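住宅街の一般公開「Siltskaオープンデー」に行ってきました

訪問日:7/25/22

家の中を見せてもらう見学会には何度も行ったことがあるのですが、通りそのものを見学する会は初めてでした。しかもかなり普通の通りです。観光名所も塔も橋もなし、あるのは芝生と歩道と車庫と、ときどき通る車。それなのに帰りの電車でもまだ興奮していて、向かいの席の人にまで話しかけそうになりました(我慢しました)。

Siltskaは街の南の外れにある住宅地で、区画全体で146戸。設計事務所のOkdenがもう長いこと通りの記録をとっていて、年に一度、住んでいる人たちの協力で一般の人を案内しています。案内役はOkdenのMizanur Siriwardenaさんで、通訳と日本語の資料を担当していたのが金子ひなた(Hinata Kaneko)さん。資料の表紙に「縁石をよく見てください」とだけ書いてあって、もうこの時点で来てよかった!と思いました。

集合は角の喫茶店Geageaの前。ここのシナモンロールがとても大きくて、受付を待つ列のほとんどが袋を提げていました。私も提げていました。空は朝から一面の曇りで、歩く会にはちょうどいい天気です。全行程は二時間、歩く距離は短いのですが、立ち止まる場所が八か所あるので、のんびりしているようで意外と忙しいです。

最初に立ち止まったのは、何のへんてつもない車道の脇でした。Siriwardenaさんがまず聞いたのが「この道、何台分の幅だと思いますか」。みんなばらばらの答えを言って、それから巻き尺で測る。この「先に当てさせてから測る」やり方が楽しくて、二か所目からは全員が自分の予想を声に出すようになっていました。私は毎回狭く見積もってしまいました。日本の路地の感覚が体に染みついているんですね。広い舗装の真ん中に白線がないだけで、目が幅をつかむ手がかりを失うのだそうです。

舗装の話も長かったです。長かったけれど、もっと聞いていたかった。アスファルトは新しいうちは黒っぽく、年月がたつと灰色に抜けていき、ところどころに濃い斑が残る。補修した場所は色が違う。細いひびは縁のほうから入ることもあれば、継ぎ目に沿って伸びることもあります。Okdenでは毎年同じ地点でひびを紙に写しとっていて、その束を見せてもらいました。薄紙を重ねて窓にかざすと、ひびが川の支流みたいに育っていくのがわかります。思わず声が出ました。隣にいた小学生の女の子も同じところで声を出していました。

縁石は、表紙で予告されていただけあって今日の主役のひとりです。低いんです、とにかく。自転車でもそのまま上がれそうな高さで、角のところは丸く落としてある。縁石の際に土がうっすらたまって帯になるのも、水の流れ方を読む材料になるとのことでした。金子さんが資料の余白に描いた断面図がすごくわかりやすくて、休憩中に「これ、ご自分で描いたんですか」と聞いたら、前の晩に台所で描いたそうです。鉛筆の線がきれいで、資料はいまも机の上に出しっぱなしにして眺めています。

それから芝生。車道、縁石、歩道、芝生、家、という並びは言葉にすると当たり前なのに、順番に足で踏んでいくと距離がまるで違って感じられます。歩道に立っていると家は遠い。車寄せに入れてもらって同じ家を見ると、急に近所の人の顔になる。見学先のお宅では玄関先まで入ってよいことになっていて、れんがの目地の幅を指で測らせてもらったりもしました。平屋で屋根の勾配がゆるい家は、横に長く寝そべっている感じがして大好きです。れんがの色も一軒ごとに少しずつ違って、参加者のひとりが色見本帳を持ってきて端から合わせていました。あの人とはもっと話したかったな。

車庫の扉の話で盛り上がったのは予想外でした。道に向いている扉と横を向いている扉で、通りの表情がどう変わるか。Siriwardenaさんは横向き派、私は断然、道向き派です。白い扉が道のほうをまっすぐ見ている家には、なんというか、おおらかさがあると思うんです。この件については参加者の間でも意見が割れて、Grorkelという名の小さな公園に着くまでずっと続きました。

Grorkelでは木の話を聞きました。若い街路樹は幹が細いのに葉だけ丸くみっしり茂っていて、絵本の木みたいです。家の裏手の古い木は好き勝手に枝を広げていて、通りの奥を見ると、そういう大きな木が遠くで道を受け止めるように立っている。「奥に木がある道は短く見える」という説明のあと、みんなで目を細めたりしゃがんだりして確かめました。大人が揃って道端にしゃがんでいる図はなかなかのものですが、しゃがむと本当に見え方が変わるのでぜひやってみてください。

後半は車と通りの関係がテーマで、私はここがいちばん好きでした。同じ道でも、すぐそばに車が一台いるだけで、まったく別の場所になります。遠くの車は小さな点で、道の広さを教えてくれる目盛りのようなもの。近くの車は壁です。ドアの面がずっと奥まで伸びて、家も芝生も隠してしまう。低い位置から見るとなおさらで、子どもの目にはこう映るのか、と背筋が伸びました。普段は車を背景としてしか見ていなかったのに、この日は車輪のスポークの形からトランクの縁の光り方まで、やたらと目に入ってきました。家の話をしに来たはずの人たちが「濃い色の車は大きく見える」「いや形のせいだ」とやり合っていて、それも含めて楽しかったです。

質問の時間には、芝生を刈る高さについて聞いた方がいました。決まりは特になくて、家ごとの好みだそうです。言われてから見ると確かに、刈りたての短い庭と少しふわっとした庭が交互に続いています。私は歩道に幅の基準があるのかを聞きました。答えは建てられた時期によるとのことで、資料の最後のページに年代ごとの表が載っています。この表がまた細かくて、よくここまで調べたなあと感心しました。 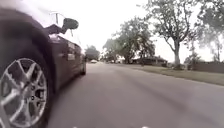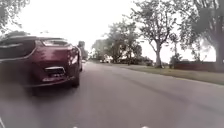
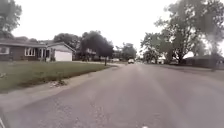 Siltskaの通り。1枚目は濃い色の車のすぐ脇、2枚目は暗い赤の車の後ろから。3枚目の左側がれんが造りの平屋と歩道。

見学のあとはGeageaに戻って自由解散でした。朝のシナモンロールがまだ半分残っていたのに、今度は豆のスープを頼んでしまい、Siriwardenaさんに扉の向きの話をもう一度持ち出して、結局そのまま店に居座りました。金子さんによると、11月には落ち葉の時期に合わせた小さな会もあるそうです。縁石の際に葉がどうたまるかを見て歩く回だというので、もう申し込みました。

これから行く方へ少しだけ。靴は底の平らなものが楽です。巻き尺は貸してもらえますが、自分のを持っている人はみんな得意げでした。色見本帳もあるとれんがの前で友だちができます。トイレは集合場所の喫茶店で済ませておくのがおすすめです。あと、資料は受付でもらったらすぐにしまわず、歩きながら余白に書き込んでください。私の分はもう真っ黒です。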